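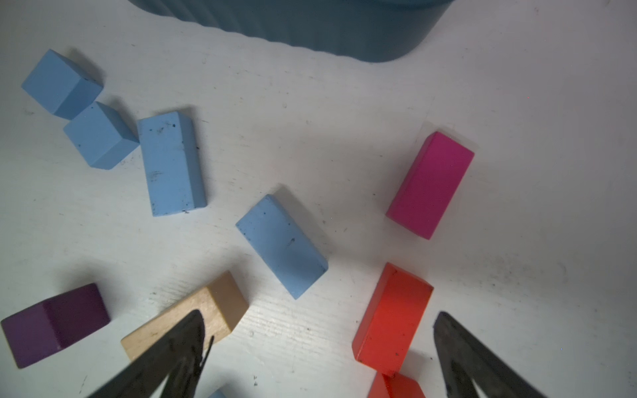
My sister-in-law said it would be over by lunch, and that I could stand anything until lunch. She'd gotten the tickets through her work, two of them, and then she came down with a summer cold and gave both to me, so I had a spare ticket and no one to use it on. I put it in my back pocket and drove out to Arkholm by myself.

I should say I'm not a machine person. I do the flowers for weddings and I still write my orders on the backs of envelopes. But the Clolau works was having its open day, the first since they took over the old Atanasov building, and my mother packed light bulbs in the Atanasov building for 9 years. I wanted to see the inside again. I'd been in there exactly once, when I was small, and what I remembered was a staircase and a smell like hot dust.

Well, the staircase was gone! They'd put in a ramp, and a desk where a girl gave me a sticker with 318 on it. I asked if that was how many people had come. She said no, the stickers started at 300, so it wouldn't look empty early on. I liked her right away.

There was a tour of the big hall first, with a lot of yellow lines on the floor you weren't supposed to step over (I stepped over one, and a man coughed at me). Then they took us into a side room for the part the kids had been waiting for, the arm that tidies up blocks. They called it Honach. The man running it talked about Honach the way my uncle used to talk about his mule, all sighs and pride.

"It'll get there," he kept saying. "Give it a second."

We gave it a lot of seconds. It came down over the table with its two black fingers open and sort of thought about things. A boy beside me was whispering to it, "The red one, the red one," as if it was a horse he had money on. It went to the natural one instead, the plain wood with no paint, and hung there above it, and I swear the whole room leaned over.

And I got this feeling, standing there. My mother had very quick hands. She could wrap a bulb and drop it in its sleeve while looking right at you and asking if you'd eaten. I never once thought of that as something hard. It was just my mother's hands going, at the kitchen table too, with beans or buttons or whatever was in front of her. Now here was a room full of grown people holding their breath over a block.

"Was it always this slow?" a woman behind me asked.

"You should've seen it last August," the man said.

I laughed out loud, and then I was crying a little, which at an open day you can pass off as allergies. The boy looked up at me. I didn't know what to tell him, so I dug out the spare ticket and gave him that. He turned it over and read me the number printed on it, 1706, very seriously, and asked what it was good for.

"Getting in," I said.

"I'm already in," he said.

He kept it, though. He put it in his shirt pocket and went back to whispering about the red one, and I stayed next to him. Lunch came and went. I could hear them folding up the chairs in the hall.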